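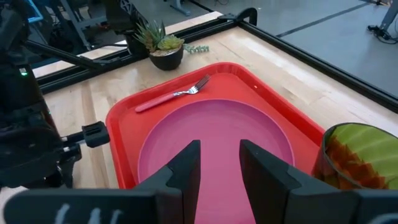 Budget notes for the second tabletop station, April. The arms are the easy line. Two quotes came in, one from Puralier and one from Gilitby, and they differ by $493 once shipping is added. I went with Gilitby for the shorter lead time — 28 days, against no firm date.

The small parts took longer to price. Frame rail, corner brackets, cable and a spare set of gripper fingers came to $3,077. I had penciled in some $2,500. Wyn Pritchard pointed out that fingers wear, so the order is now for four sets.

Plates, trays, forks and cups go under consumables. Plastic is fine. Buy duplicates of anything with a printed pattern, as stores drop designs without notice.

Still open: whether the Clidis mounts fit our rail. Kaczmarczyk has the drawings and I have asked for the slot width. The order waits on that.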